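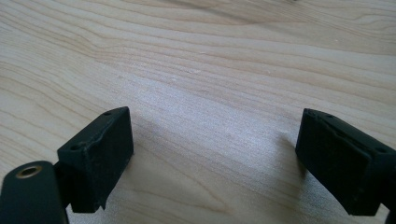 Tabletop finish: oil or lacquer? (and cups on it)

macarena_q
I am trying to decide what to do with the top of our coffee table and I would like some opinions before I make it worse. My husband wants to sand it and put oil, I want to leave it as it is. The wood is very pale, like maple, and the finish is still shiny enough that the light makes a whitish patch in the middle and you almost lose the grain there, while toward one side the lines get darker and closer together. I like that. But it also means every little speck of dust is visible, and I am worried that every cup ring will be too. We bought it second-hand in Nustthorpe, the seller told us it was a Grometti, but there is no label under it. Is it possible to know which finish it has without ruining a piece of it?
Macarena Quezada

orkent_bench
Put one drop of water on a hidden place and wait a few minutes. If the drop stays round, you have a film, probably lacquer. If the wood gets darker, it is oil or almost nothing. Also try a little alcohol on a cotton bud, on the underside, but only if the underside has the same finish. On many tables it does not.

lautaro.l
I agree with the husband. Shiny finish on a pale table looks like an office. I sanded mine in April and it took me 2 evenings. Oil is easy to repair, you rub the bad place and put more. With lacquer you must do the whole top again.

orkent_bench
Lautaro, this depends very much on the thickness of the veneer, if it is veneer. If she sands through it, there is no repair. Please do not tell people to sand before they look at the edge.

lautaro.l
She can look at the edge, of course. I did not say to close the eyes and sand. Mine was solid.

macarena_q
Please, no fighting for my table :) I looked at the edge and the lines do not continue from the top to the side, so I think orkent is right and it is veneer. The drop of water stayed round for 7 minutes. Then I wiped it and there was no mark.

pale_and_plain
Then it is a film finish and I would leave it. We have had one like this for many years, with two children. What changed our life was to keep the cups together in something with a low edge. A tray, a basket, it does not matter. People put the cup back where the other cups are. 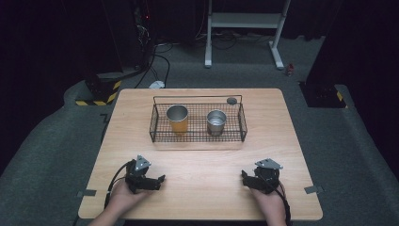
macarena_q
Does a wire basket scratch the top if you slide it?

pale_and_plain
It can, if the wire has a rough end or the coating is gone in one place. Turn it over and pass your finger along the bottom. I put small felt pads on mine, the ones for chair legs, and I change them when they collect sand. And lift it, do not push it.

lautaro.l
A wire basket also lets the water go through. If somebody puts a wet cup inside, the ring is the same as before, only now you do not see it until the evening. I would buy a closed tray.

pale_and_plain
This is true and I should have said it. I have a piece of cork in the bottom of mine. I cut it with kitchen scissors, not very straight.

orkent_bench
Metal cups are more of a problem than ceramic in my opinion. The thin ones with a single wall pass all the heat of the coffee, and lacquer can become white under them. So cork yes, or choose cups with double wall.

macarena_q
Thank you all. So the plan is: no sanding, felt under the basket and cork inside it. I asked a restorer also, to have an idea, and he wanted 645 to refinish the top, plus 50 to come and collect it. For this money I can accept the dust.

lautaro.l
645 for a coffee table is a robbery. But OK, for veneer I would also leave it. If you ever buy a solid one, write me and I will convince you about the oil.

orkent_bench
Macarena, one more thing for the dust. Use a cloth that is only a little damp and go with the grain, then a dry one after. Do not use the sprays with silicone. If one day you want to refinish, the new lacquer will not stick well where the silicone was.

macarena_q
I have used such a spray for a year, I think. I will look at the bottle on Friday when I am back home and write here what it says.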